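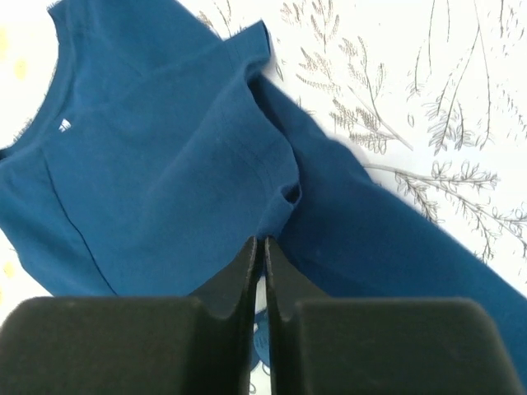
Gripper closed on a fold of a blue garment, Rumthorpe folding cell.

Ristell Garment Handling, progress report to the Drastov program office
Period ending April

1. Work done
The folding cell at the Rumthorpe laundry ran on the day shift for the whole period. It handled 3,615 garments, of which 459 were passed to a person for refolding. Most of these were dark knits with the neckline turned under. Picking from a crumpled start remains the slowest step. The grasp point is now chosen from the wrist view alone; the overhead view is used only to check the finished fold.

2. Staffing and duties
No posts were cut. Two folders per shift have moved to inspection and mending, which had a backlog. Hicham Bensaid trained the day crew on clearing a stopped cell and restarting it. Training took 80 hours in total against a plan of 60. The crew asked for a lower reject bin and a stop button on the packing side. Both are fitted.

Folders reported less shoulder strain but more standing time. Rotation between the cell and the mending tables was shortened to 30 minutes in response. Pay grades for the inspection work are not settled and are with the Mansour site office.

3. Open items
Replacement fingertips are on order. The evening shift has not been trained. Karim Fawzy will send the revised training cost with the next claim.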